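Budgeting for fingers and spares on a bench arm for cloth handling

Floor Hermans
We are costing a small arm with a two-finger gripper for a textile sorting bench. Work is white garments and wicker baskets. The Goossens quote lists 11 pairs of fingers for the first year, which seems high. Is that normal, and should the wrist camera be a separate budget line?

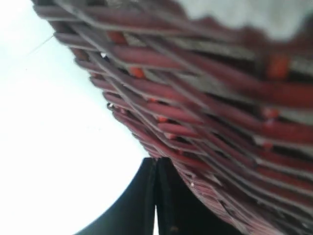 Closed fingers at the lower rim of the basket, wrist camera view.

Toon Coppens
Eleven pairs is too many for cloth. Fabric hardly wears a finger. Wicker does, as the tips rub on the rods. We run one shift and order three pairs a year, plus two sets of pads. Ask Goossens to price the pads alone, as many suppliers quote only the full finger.

Test the grip on your own garments before you sign. A pinch in the middle of a knit pulls the folds in towards the tips, and thickness at that point varies a good deal. Our first purchase was specified for flat cloth and could not close fully on a doubled hem. Get the minimum and maximum opening in writing.

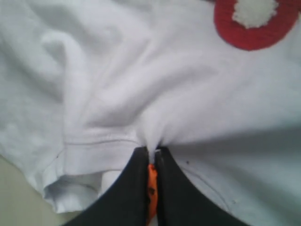
Closing force should be adjustable in software. If it is an optional extra, put it in the first order, as the retrofit cost us more than the gripper.

Marloes Vanhove
Separate line for the camera, yes. Include the cable and the bracket. Allow bench space too, we forgot that and bought a second table in June.
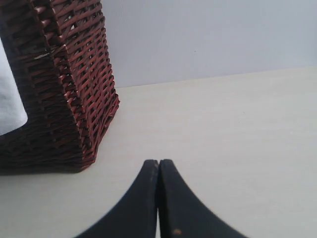 Basket with white cloth inside, open table to the right.

Anahera Baxter
Pranano do cheaper fingers. Never tried them.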